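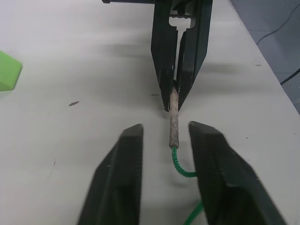
绿色编织绳，绳头缠胶带，由对面的夹爪夹持。

双臂工作台开机前检查表（附批注）
地点：Haltach 共享工坊，靠里的长桌
检查：Nele Sauerland　复核：Malte Lammers
日期：2026年8月26日

先说两句。这张表是从三月那一版改过来的，当时只有一条机械臂，很多项目写得比较随意，现在两条臂面对面干活，我就趁这次重新誊了一遍，顺手把大家平时在桌边念叨的话也写进批注里。看着啰嗦，请多担待，第一次来的朋友慢慢读就好。

一、供电与急停
1. 急停按钮按下后，两条臂都断电。合格。
批注：请真的按一次，别只用眼睛看。复位时要转到底，Pascal 上回转了一半，等了好久还以为是控制器坏了（我们也陪着他一起等，茶都喝完了）。
2. 电源线接头无松动、无发热。合格。
3. 地面线缆不横在站人的位置。待整改。
批注：桌子外侧的地上有线，人从那边绕过去时请抬脚。线槽已经向 Madulport 订了，到货以后我来装，有空的朋友欢迎搭把手！

二、夹爪
4. 指尖螺丝紧固。合格。
5. 指尖磨损。合格，继续观察。
批注：对面那只夹爪靠近指尖的边缘有些浅色小擦痕。用指腹摸过，没有毛刺，还能用。要是哪天摸着扎手，就请换下来，备件在 Gandon 的灰盒子里。
6. 夹持力上限不超过 2 牛。合格。
批注：Ákos 觉得这个数偏保守，我明白他的意思，不过我们这里常有孩子跟着家长来，还是先保守着吧。

三、绳件
7. 绳头胶带缠紧，末端不翘起。合格，有备注。
批注：胶带下半截颜色发灰发褐，有深色斑痕，绳子本身的编织纹路看得清楚。先不用重缠，下次做递绳练习之前再看一眼。缠的时候请往一个方向缠，缠得硬挺一点，夹爪才好捏。
8. 交接时，接绳的一侧先张开，待绳头进到两指之间再合拢。合格。
批注：慢一点没有关系。Ilse 写的程序里每一步停 200 毫秒，请不要为了好看把它删掉，我知道有人很想删。
9. 余绳不绕到指根或腕部。合格。
批注：绳子从夹爪后面穿过去的时候最容易被忽略，请低下头从侧面看一看。

四、桌面与周边
10. 桌面划痕不影响放件。合格。
批注：白桌面上有几处擦痕和小黑点，都不碍事。清洁用微湿的布就够了，别用溶剂，会把台面擦花的。
11. 暂不使用的物件离开动作范围。合格。
批注：左边那个亮绿色的方块离对面的夹爪还有一大段距离，今天就让它留在那里。做大幅度摆臂之前请先收走。
12. 运行时长登记。已填，累计 1,045 分钟。
批注：上一次加润滑脂是在 900 分钟的时候，请 Malte 帮忙核对一下本子，我的字他大概认得出来。

结论：可以低速运行，第3项在线槽装好以后复查。

Malte 补记：本子核对过了，数字没错。第7项我倾向于早点重缠，新胶带放在 Bauerfeind 工具柜最上面一层，谁先到谁动手，缠完在表上签个名。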